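4.2 Save Placement and Session Length

The second analysis concerns the effect of save placement on how long players stay in a single session. Prior work on open-world action games has mostly treated saving as a convenience feature. We treat it as a pacing variable. Two builds of Runwood, a third-person adventure game written for this study, were compared. In the Riltach build, progress could be saved only at fixed shrines. In the Purves build, the game saved whenever the player left combat. Maps, enemies, dialogue and item drops were identical in both.

A total of 239 players finished the first chapter. Of these, 116 had been assigned to the Riltach build. Session length was taken from the game log and measured from the first input after loading to the last input before exit. Idle periods longer than 15 minutes were treated as the end of a session. Menu time was kept in the totals, as many players read the quest journal between fights and we had no reliable way to separate reading from inactivity.
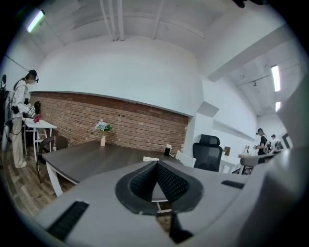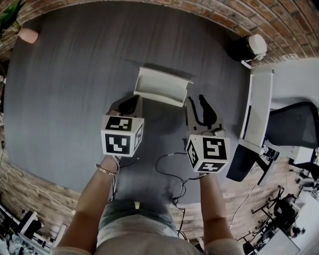

Figure 3. Hand-held grippers, indoors.

SECTION: GAME DESIGN AND PLAYER BEHAVIOR

Players of the Riltach build had longer sessions but fewer of them. The difference was largest in the marsh area, where the distance between shrines is greatest, and was small in the opening village. Total play time to the end of the chapter did not differ clearly between builds. This pattern agrees with the earlier interviews by Zupan and Yalçınkaya, in which players described continuing past their planned stopping point in order to reach a shrine.

Deaths complicate the reading. A player who dies far from a shrine must repeat a stretch of the map, and the repeated stretch adds to session length without adding progress. We therefore recomputed the measure with repeated segments removed. The gap between builds narrowed in every area except the marsh. In exit comments, 53 players mentioned lost progress, and most of them had used the Riltach build.

Two limits should be noted. Players chose their own difficulty setting, and those on the hardest setting died more often in both builds. The log also does not record whether a player stopped by choice or was interrupted. Section 4.3 returns to the first point using the difficulty data coded by Galbraith and Menzies.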